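People wanted to teach a robot arm to tidy a table (paid, no experience needed)

Posted March 23, 2018 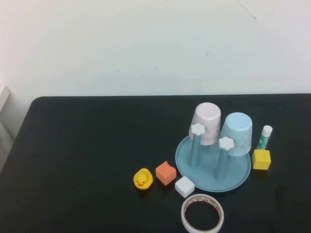 Beathag Lamont wrote under my last post asking whether you need to know any programming for this, and whether her hands would be too slow. She said she'd tried something similar once and was told off for stopping to think.

No programming at all, Beathag, and please stop to think as much as you like! I'm Callum Munro, I run the collection side of Dhanial, and I spend most of my working life asking people to move cups off racks and put foam cubes where I'd like them to go. You hold a pair of handles, the arm copies what you do, and we save the whole thing as one example. Then you set the table up a bit differently and go again. The learning system gets all of it, the wobbly ones too, as long as you finish the task and tell us when you dropped something.

We need 400 good examples for this round and I'd love to have them in before the end of May. I'm looking for 26 people, each doing 2 sessions at our Clonby workshop. You'll get 57 dollars a session, paid the same day, and I'll cover your bus fare if you keep the ticket.

The jobs are small things: take a cup off its post and stand it on the plate, put the duck next to the cube of the color you're told, pick up the glue stick without knocking it over (harder than it sounds, I still mess that one up). Left-handed people, please do write in. Nearly everything we've gathered so far came from right-handers and you can tell when the system reaches for a cup from the wrong side.

You should be 18 or over, okay with sitting for a while, and fine with us recording the tabletop and the arm's movements. Your face and voice aren't part of the data. If you wear glasses, bring them. We stop for coffee whenever you ask.

To sign up, send me a short note through the contact form with "Clonby table sessions" in the subject, and tell me which hand you use and whether mornings or afternoons suit you. If I'm out, King-fai Fang will answer and can book you in just as well.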